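カテゴリー：講義資料 ＞ 刑事司法 ＞ 捜査と証拠

刑事司法論Ⅱ　講義ノート
目撃者による犯人識別の手続と評価

担当：Lotte Nijs
対象：刑事司法論Ⅰの単位を修得した者

一　本講の範囲

本講では、事件の目撃者が特定の人物を「犯人である」と識別する手続を取り上げ、その手続がどのような条件の下で行われたときに証拠として信頼しうるかを検討する。物的証拠の鑑定、供述調書の作成方法、被疑者の取調べについては前期に扱ったため、必要な範囲で言及するにとどめる。

識別供述は、捜査の初期段階で被疑者を絞り込むための情報として働くとともに、公判においては被告人と犯人との同一性を示す証拠として提出される。この二つの機能は混同されやすい。捜査の端緒としては有用であった情報が、そのまま有罪認定の根拠に耐えるとは限らないからである。受講者は、事例を読む際に、いま論じられている識別供述がいずれの機能において用いられているのかを常に確認されたい。

なお、本ノートにおいて「識別」とは、目撃者が写真または実在の人物を見て、以前に見た人物と同一であると判断する行為をいう。人相や服装を言葉で述べる行為は「描写」と呼び、区別する。

二　記憶の三段階と誤りの要因

目撃者の記憶は、知覚し符号化する段階、保持する段階、想起する段階に分けて論じられるのが通例である。誤りはいずれの段階においても生じうる。

（一）符号化の段階

観察の条件が問題となる。具体的には、目撃者と対象との距離、明るさ、観察が継続した時間、視野を遮る物の有無、目撃者の視力、飲酒や疲労の程度などである。凶器が示された事件では、目撃者の注意が凶器に向けられ、顔の観察が不十分となる傾向が実験研究において報告されている。強い恐怖を感じたという事実は、目撃者本人には記憶の鮮明さの根拠として意識されることが多いが、顔の細部の正確さを当然に保証するものとはいえない。

さらに、目撃者が対象の人物と異なる人種的・民族的集団に属する場合、識別の正確さが低下する傾向も知られている。対象が面識のある人物であったか、初めて見る人物であったかも決定的に重要である。旧知の人物の識別と初見の人物の識別とでは、同じ「見た」という供述であっても、検討すべき事項の重みが異なる。

（二）保持の段階

時間の経過に伴う忘却のほか、事後情報の影響が論じられる。他の目撃者との会話、報道、家族や同僚からの伝聞、捜査官の質問に含まれていた情報などは、本人が自覚しないまま元の記憶に組み込まれることがある。複数の目撃者の供述が一致している場合には、それぞれが独立に形成されたものか、互いに話し合った結果として一致したものかを確かめなければならない。

（三）想起の段階

識別の手続そのものが影響を及ぼす段階であり、本講の中心をなす。符号化の条件は事件の時点で定まっており、捜査機関がこれを改めることはできない。これに対し、想起の条件は手続の設計によって相当程度まで統制することができる。前者に属する要因を「推定変数」、後者に属する要因を「システム変数」と呼ぶ。試験ではこの区別を正確に説明できることを求める。

三　識別手続の類型

（一）単独面通し

被疑者一名のみを目撃者に示す方法である。事件の直後、現場の近くで身柄を確保された人物について行われることがある。記憶が新しいうちに実施できる利点がある反面、示された者が一名であること自体が「この人物が疑われている」という情報を目撃者に伝える。手錠をかけられた状態や警察車両の後部座席に座らせた状態で示した場合には、その示唆はさらに強まる。

（二）写真による識別

被疑者の写真を、被疑者でない者の写真（以下「比較写真」という）とともに示す方法である。全員を一度に並べて示す同時提示と、一枚ずつ示してその都度判断を求める継時提示とがある。

同時提示の下では、目撃者が写真同士を見比べ、その中で記憶に最も近い者を選ぶ「相対的判断」に陥ることが懸念されてきた。継時提示はこれを抑えるために提案されたものである。もっとも、継時提示では誤った選択が減る一方で正しい選択も減るとの指摘があり、いずれが優れているかについて研究者の見解は完全には一致していない。答案において一方を無条件に正しいと断定することは避けること。

（三）実人物による識別

被疑者と複数の比較対象者を実際に並ばせる方法である。体格や姿勢を確認できるが、外見の近い協力者を確保することが難しく、比較対象者の態度や視線から被疑者が推知されるおそれがある。

四　手続上の要請

（一）実施者の遮蔽

識別手続を実施する者は、どの人物が被疑者であるかを知らない者とすることが望ましい。実施者が被疑者を知っている場合、本人に誘導の意図がなくとも、視線、声の調子、間の取り方、写真を手渡す速さなどを通じて情報が伝わりうる。人員の少ない警察署で別の実施者を確保できないときは、写真を同じ外観の封筒に入れて混ぜ、実施者にも順序が分からないようにする方法が用いられる。

（二）事前の教示

目撃者に対しては、手続の前に少なくとも次の事項を告げる。

・犯人は含まれているかもしれず、含まれていないかもしれないこと
・誰も選ばないことも適切な回答であること
・選択の有無にかかわらず捜査は続けられること
・髪型やひげなど、変わりうる特徴があること

教示を欠いた手続では、目撃者が「誰かを選ばなければならない」と受け止め、選択の基準を下げることが知られている。教示は定型の書面を読み上げて行い、実施者の言い換えを許さない運用が適当である。

（三）比較写真の選定

比較写真は、目撃者が事前に述べた描写に合致する者から選ぶ。被疑者の写真だけが背景の色を異にする、被疑者だけが描写どおりの特徴を備えているといった構成は、見かけの人数にかかわらず、実質的に単独面通しに近い。

構成の公正さを事後に点検する方法として、事件を見ていない者に描写のみを読ませ、被疑者と思われる写真を選ばせる「模擬目撃者法」がある。選択が被疑者の写真に著しく集中すれば、その構成は記憶の検査として機能していない疑いがある。

（四）確信度の記録

識別がなされた直後に、目撃者自身の言葉で確信の程度を述べさせ、逐語的に記録する。この記録が済むまで、実施者は結果の当否を示す言動をしてはならない。「協力に感謝する、その人物で合っている」といった一言が、その後の確信度のみならず、観察時の明るさや注意の程度に関する回顧的な評価まで引き上げることが示されている。

公判で示される強い確信は、手続の時点における確信とは別に評価する必要がある。適正に実施された最初の識別における高い確信は正確さの指標となりうるが、法廷で初めて述べられた確信を同列に扱うことはできない。

（五）反復の禁止

同一の目撃者に同一の被疑者を繰り返し示してはならない。先の手続で見たことによる既視感が、事件の際に見たことによる記憶と取り違えられるおそれがある。

五　事例研究：Kalla市の店舗強盗事件

次の事例を素材として、前章までの枠組みを適用する。

Kalla市の旧港地区にある食料品店Firisにおいて、土曜日の閉店間際、一名の男が店員に刃物を示して売上金を奪い、徒歩で逃走した。店内にいた店員Natalie Treloarと、店の前の停留所にいたKristof Groenが、それぞれ犯人を目撃した。両名とも犯人とは面識がなかった。

Treloarは、犯人と会計台を挟んで向かい合っていた。最初の供述では、犯人は痩せ型で、濃い色の上着を着ており、顎に短いひげがあったと述べている。刃物については、柄の色や刃の形まで詳しく述べた。一方、目の形や鼻の特徴については「よく覚えていない」と答えている。

Groenは、店から走り出た人物を街灯の下で見た。横顔を見たとするが、観察の時間は短い。両名は警察の到着を待つ間、店の前で言葉を交わしていた。Groenがひげに言及したのは、この会話の後に行われた聴取においてである。

捜査を担当したThibault Marchalは、過去の同種事件の記録からAmbros Trummerを被疑者とし、Treloarに写真を示した。実施者はMarchal自身であった。写真の中で顎にひげがあったのはTrummerのみであり、事前の教示は記録されていない。Treloarは写真を長く見た後、「この人が一番似ていると思う」と述べ、Marchalは「分かりました、その人で結構です」と応じた。確信度の記録は作成されていない。

その後、Treloarに対しては実人物による識別も行われた。写真の手続と共通して登場した者はTrummerのみである。Treloarは直ちにTrummerを指し、公判では「100パーセント間違いない」と証言した。

Groenに対する写真の識別は、隣接するGrarnesura署の署員が実施した。この署員は被疑者を知らされておらず、教示書面も読み上げている。Groenはいずれの写真も選ばなかった。

六　事例の検討

（一）Treloarの識別

符号化の条件としては、距離が近く正面から見ている点が積極に働く。他方、刃物に関する描写の詳しさと顔に関する描写の乏しさとの対照は、注意の配分に偏りがあったことをうかがわせる。

システム変数に関しては問題が重なっている。実施者が被疑者を知っていたこと、教示の記録がないこと、構成において被疑者が際立っていたこと、応答の直後に確認的な発言があったことである。「一番似ている」という表現は、相対的判断が行われた可能性を示す言葉として注意を要する。

実人物による識別は、最初の写真の手続から独立した裏付けとは評価しがたい。ここで確認された同一性が、犯人とTrummerとの同一性であるのか、写真で見た人物とTrummerとの同一性であるのかを区別できないためである。公判での証言についても、表現の強さをそのまま証明力に置き換えることは許されない。

（二）Groenの不選択

不選択は、しばしば「成果のない手続」として軽く扱われる。しかし、適正に実施された手続における不選択は、それ自体が情報である。Groenの観察条件は良好とはいえず、不選択のみからTrummerが犯人でないと結論することはできないが、識別供述の全体を評価する際に考慮から外す理由もない。検察官がこれを開示しなかった場合の問題は、証拠開示の回で扱う。

（三）二名の描写の一致

ひげに関する一致は、一見すると相互に補強しあうように見える。聴取の順序と会話の存在を踏まえれば、Groenの描写のこの部分に独立の価値を認めるには慎重でなければならない。現場に到着した警察官が最初に行うべき措置は何であったか、受講者は各自で整理しておくこと。

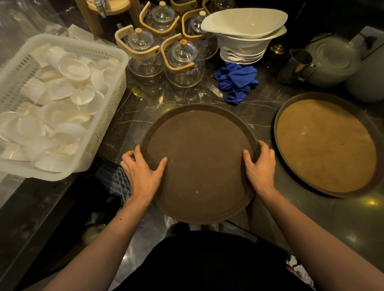

刑事司法講義叢書　第2巻　第47号　462頁

七　判断者に求められる態度

識別供述の評価に当たっては、目撃者の誠実さと供述の正確さとを分けて考えることが出発点となる。誤った識別を行う目撃者の多くは虚偽を述べる意図をもたない。したがって、虚言を暴くことを主眼とする反対尋問は、この種の誤りに対して十分な効果をもたないことがある。供述態度が真摯であるとの印象も、同一性の正確さを測る尺度としては弱い。

裁判所が検討すべき事項は、おおむね次の順序で整理することができる。第一に観察の条件、第二に最初の描写の内容と時期、第三に事後情報に接する機会の有無、第四に識別手続の構成と実施、第五に手続直後の確信の程度、第六に識別供述から独立した証拠の有無である。第六の点について付言すれば、識別の結果を知った後に得られた証拠、例えば識別を告げられた後の他の目撃者の供述は、独立の証拠とはいいがたい場合がある。

一般市民が事実認定に加わる制度の下では、これらの事項を説示または専門家証言によって伝える必要が論じられる。説示は費用が少なく画一的に行える反面、抽象的な警告にとどまれば、識別供述一般に対する不信を強めるだけで、信頼できる供述とそうでない供述とを見分ける助けとならないおそれがある。専門家証言についても、個別の供述の真偽を述べさせることの可否をめぐり、法域によって扱いが分かれる。

八　報道と識別

被疑者の氏名や顔写真が識別手続の前に公表された場合、その後の識別の価値は大きく損なわれる。目撃者が報道を見たかどうか、見たとすればいつ、どの媒体によるかを、手続の前に聴取し記録しておくべきである。近年では、目撃者が知人から送られた画像や自ら検索した画像によって被疑者を特定し、その後に警察へ申し出る例が問題とされている。このような自発的な特定には、教示も比較対象も実施者の遮蔽も存在しない。

公開捜査の必要が高い事件において公表を一律に控えることは現実的でない。捜査機関としては、公表に先立ち、既に判明している目撃者について識別手続を終えておくことが求められる。順序を誤れば、後から回復する手段はほとんどない。

九　討議課題

次の課題について、各自の見解を書面にまとめ、演習に持参すること。

課題1　第五章の事例において、Treloarに対する写真の手続を適正に実施するとすれば、誰が、どのような順序で何を行うべきであったか。実施要領の形式で記述せよ。

課題2　Treloarの公判証言の証拠能力を否定すべきか、証拠能力を認めた上で証明力の問題として扱うべきか。双方の立場の論拠を挙げた上で自説を述べよ。

課題3　Trummerの弁護人として、Groenの不選択をどのように主張に組み入れるか。予想される検察官の反論にも触れること。

十　用語の確認

推定変数：事件時の条件など、司法機関が統制できない要因。事後にその影響を推定するほかない。
システム変数：手続の設計により司法機関が統制できる要因。
相対的判断：提示された者同士を比較し、記憶に最も近い者を選ぶ判断。
絶対的判断：提示された各人を自己の記憶と個別に照合する判断。
事後情報：目撃の後に得られ、記憶に影響を及ぼしうる情報。
模擬目撃者法：事件を見ていない者の選択により、構成の公正さを点検する方法。

次回は証拠開示を扱う。教科書の該当章に加え、演習室に備え付けの事例集Twalのうち、開示義務に関する部分を事前に読んでおくこと。書面の提出は演習開始時に限る。

コメント（4件）

法学3年
継時提示の優劣は、両論を書けば減点されないという理解でよいでしょうか。第三章の書き方だとそう読めるのですが。

L. Nijs（担当）
両論を挙げた上で、どの研究結果を重視するかを示してください。並べるだけの答案は評価が下がります。

夜間部受講生
課題1の実施要領は箇条書きで提出しても構いませんか。仕事の後に書いているので様式だけ早めに知りたいです。

元書記官
第六章（三）、現場での聴取の順番が調書に残っていない事件は本当に多かったです。当時これを読んでおきたかった。

シェア 47　コメント 4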